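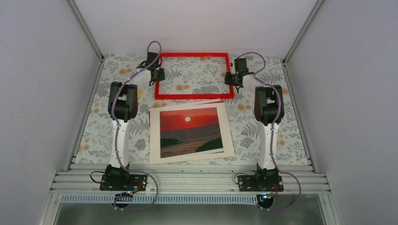

Kuditz ROM on the Kevora 2 - anyone else losing the fingerprint reader?

tinwhistle
I flashed the June build of Kuditz on my Kevora 2 last night. Clean flash, wiped everything, no complaints from recovery. Setup went fine until it asked for a fingerprint, and then the menu closed itself and never came back. The wallpaper picker still works, so I now have an unlockable phone with pale gray leaves and orange-peach blossoms on it, like a tablecloth. Battery is great, for what it's worth. It would be, I can't get into half the settings.

mossy_kernel
Which firmware were you on before? If you came straight from stock without updating the vendor partition first, the reader goes missing. It's in the install notes, line 14 or so of a very long list.

tinwhistle
Latest stock. I read the notes. I read them twice, the second time with feeling.

Dbl_Tap
Same phone, same build, reader works here. Did you put a root package on before first boot? I did that on the previous build and got exactly your crash.

tinwhistle
...I may have done that, yes.

mossy_kernel
There we go.

pancake_lens
Not so fast. I never rooted mine and the reader died anyway after 2 days. Went to Pacheco instead and it's been fine. Kuditz has always been shaky on this phone and people keep blaming the user.

Dbl_Tap
Pacheco is fine if you enjoy a camera app that thinks everything is underwater.

pancake_lens
The camera was fixed. You have to install the extra package.

Dbl_Tap
So it was fixed for people who know about the extra package.

zallano_refugee
I came over from Zallano when they dropped this phone, and the crash was there too. I don't think it's root or the vendor partition. Old fingerprint data survives a normal wipe, and the new build chokes on it. Format data (the one where you have to type "yes"), then reflash. You lose your files, so copy them off first. I had 300 photos on mine and remembered them a minute too late.

mossy_kernel
Formatting fixes everything the way moving house fixes a messy kitchen. I'd still like to see a log before anyone calls it a bug.

tinwhistle
OK, update. Formatted data, typed "yes" like a grown-up, reflashed, no root this time. Fingerprint menu opens and the reader works. I changed two things at once so I have no idea who was right.

Dbl_Tap
Me.

zallano_refugee
Put root back on and find out.

tinwhistle
Absolutely not. Will post a log if it dies again. Does anyone know where Kuditz hides the battery percentage setting?

pancake_lens
Status bar, then System icons, bottom of the list. On Pacheco it's on by default.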